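Keeping Soccer Gear Alive Through a Muddy Season

573 shares | 10 comments

We have had soccer players in this house for so long that I have stopped thinking of mud as dirt and started thinking of it as a kind of weather. It comes in with the cleats, it goes up the stairs with the socks, and by May it has found its way into the glove box of the car. I used to fight it with whatever was on special at the store, and I ruined a fair amount of perfectly good equipment that way (sorry, Nava, about the goalkeeper gloves). What follows is how we do it now, and most of it costs next to nothing.

Cleats first, always

Bang the soles together outside, over grass if you have it, and then leave them alone. I know the temptation is to go straight at them under the tap while everyone is still cross and hungry, but wet mud only smears itself deeper into the stitching. Give it a few hours and the worst of it will drop off in lumps. An old butter knife gets in around the studs, and a nail brush does the rest with barely damp bristles and a drop of dish soap. Take the insoles out and clean them on their own.

Then comes the newspaper. Crumple it loosely, push it right up into the toes, and swap it for fresh before bed. Please don't put the cleats on a radiator or in front of the heater, however late it is and however early the game. The glue lets go, and you will see the sole begin to smile at you from the front. We lost a lovely pair that way, two weeks after buying them, and I can still hear the flapping.

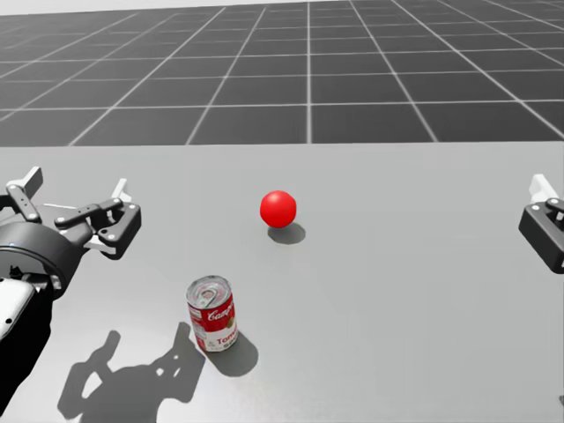
Red ball, tomato soup.

Jerseys, shorts and those awful socks

Turn everything inside out before it goes in the wash, and that goes double for anything with a printed number. Cold water, a gentle cycle, half the soap you think you need. Fabric softener is the enemy of a sports shirt – it coats the fibers and traps the smell you were trying to get rid of, and then you add more softener, and round you go. A cup of plain white vinegar in the softener drawer works far better, and no, the team will not smell like a salad.

For grass stains I make a paste of baking soda and water and let it sit while I have my coffee. Rub it in with an old toothbrush, rinse, and look at it in daylight before you decide it's gone. Never put a stained shirt in the dryer, as the heat will set whatever is left and you'll be looking at it until the child grows out of it. Grass on white shorts sometimes needs two goes, and I have learned not to take it personally.

Socks get a soak of their own in a bucket, and I pin them in pairs first with a safety pin through the cuffs. I did buy a set of Clumik sock clips once, which were very nice until they all went to an away game and never came home. Safety pins it is.

Shin guards and the smell in the bag

Shin guards want washing far more often than most of us do it. Warm water in the bathroom sink, a squirt of dish soap, a good scrub on the foam side, then stand them up on a towel with plenty of air around them. If the sleeves come off, those can go in with the socks.

As for the bag, empty it the same evening. All of it, including the orange peel. Leave it unzipped overnight with a small open jar of baking soda inside, and tip the jar out before you pack again (I once forgot, and it looked as if it had snowed on the substitutes). Twice a season I turn the whole bag inside out over the porch rail and wipe it down.
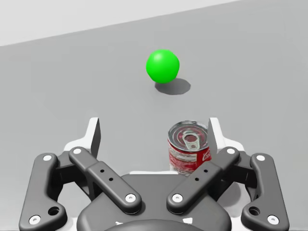

Looking after the ball

A ball that lives in the trunk of a car will not live long. Heat in summer and cold in winter both work on the seams, so bring it in and keep it on a shelf or in a net behind the door. Wipe it with a damp cloth after a wet game and let it dry on its own.

When you pump it up, put a drop of silicone oil or glycerin on the needle and go in slowly and straight. Most punctured valves in our family were the work of a dry needle and an impatient father. My pump is an Ernar that has outlasted three balls, and I keep its spare needles in a film canister with the lid taped on, which tells you how old I am.

If you're putting a ball away for the winter, let a little air out. It doesn't want to be flat, only relaxed.

One small box by the door

The best thing we ever did was put together a box with the bits that go missing: spare laces, tape, a stud key, a few hair ties, a cloth, a pen. I used a plain shoebox for years and then a Deteo tub with a lid. Everyone knows where it is, and everyone is supposed to put things back. I'm working on that second part.
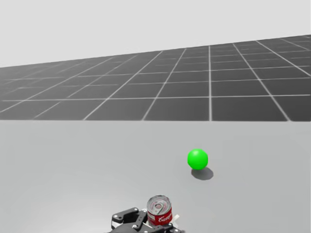 Chae-won Yoo swears by cat litter for the boots: "Fill two old socks with the plain unscented kind, knot them, and push one in each shoe overnight. It beats newspaper and you can use them again once they've dried out on the windowsill."

I've since tried it, and the shoes did come out drier than I expected, though do knot the socks well. Ours had a hole in the toe, and I was sweeping the hallway until lunch.

Contact us | © Home and Touchline Tips | Back to top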